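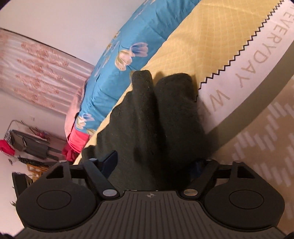 Irkden House Laundry and Linen Desk
Ticket 3307
Subject: Dark fluff and pilling on knitwear, bits left on bed sheet
Status: Closed
Priority: Low

Opened 09:20

Resident in the twin room on the second landing reports that a dark knitted garment is shedding onto the yellow part of the bed sheet. The bits are small and dark, and they come back after shaking the sheet out of the window. Resident has washed the sheet 2 times at 40 and says it made things worse. Wants to know if the sheet is faulty and if it can be swapped.

Update 10:05

Asked for the following: what the knitwear was last washed with, which dryer was used, and whether the sheet has been through the same machine. Also asked for the garment to be left folded on the bed so we can look at it on the morning round.

Update 10:40

Reply received. Knitwear and sheet went in together, both times. Kallel washer, mixed load, full drum. Dried in the Donnelly dryer on the ground floor, normal heat. Resident didn't empty the lint tray before or after.

Update 11:30

Visited the room.
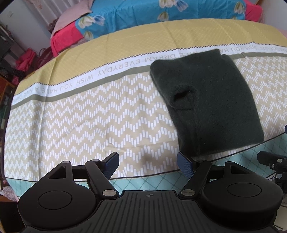 Green knit folded on the bed, chevron part of the sheet, lettered band behind.

Findings:

The knit has a soft, fuzzy surface all over. A strip of tape pressed on it came away covered. The same tape pressed on the chevron part of the sheet picked up a little, and on the yellow part a lot more. The yellow has a fine diamond texture and the fibres sit down in it. Shaking won't shift them.

No holes or pulled threads in the sheet. Print is sound, including the "WISH YOU HAVE A NICE DREAM EVERYDAY" lettering, and there's no dye on the white band. So this is loose fibre and the sheet isn't faulty. No swap needed.

Checked the blue floral blanket as well. Taped one corner, clean. Resident confirms it wasn't in either load.

Update 11:55

Checked the Donnelly dryer. Lint tray was packed solid, with dark fibre on the top layer and older grey stuff under it. Cleared it and wiped the door seal. Counter on the dryer reads 1,670 cycles. The last filter change isn't written on the card – whoever does the next one, please fill it in.

Steps given to resident:

1. Tape or lint roller over the sheet while it's dry and stretched flat on the mattress. Go along the diamonds, then across.
2. Put the sheet in the dryer on its own, no heat, for 20 minutes. Empty the tray when it stops.
3. Wash the sheet on its own after that, not before. Washing first just presses the fibre in.
4. Knitwear inside out, in a net bag, cool wash, short spin. Dry flat. Keep it out of the dryer.
5. Go over the pilling with a fabric comb. There's one in the desk drawer, sign for it.

Update 15:10

Resident has done steps 1 and 2. Says the yellow part is nearly clear, with a few bits left near the zigzag edge. Told to go over that edge again with tape folded to a point, then wash.

Update 16:45

Resident asked if fabric softener would help with the shedding. Advised no. We've had two tickets from Sistport House where softener left the knitwear just as fluffy and the towels wouldn't dry anyone.

Update 18:20

Sheet washed alone and dried. Resident happy with it. Comb returned. Knitwear still sheds a bit when handled, which is normal for this sort of knit and should ease off after a few more washes. Advised to store it in a drawer and keep it off the bed.

Closed 18:25. Reopen if the fibre comes back after a separate wash.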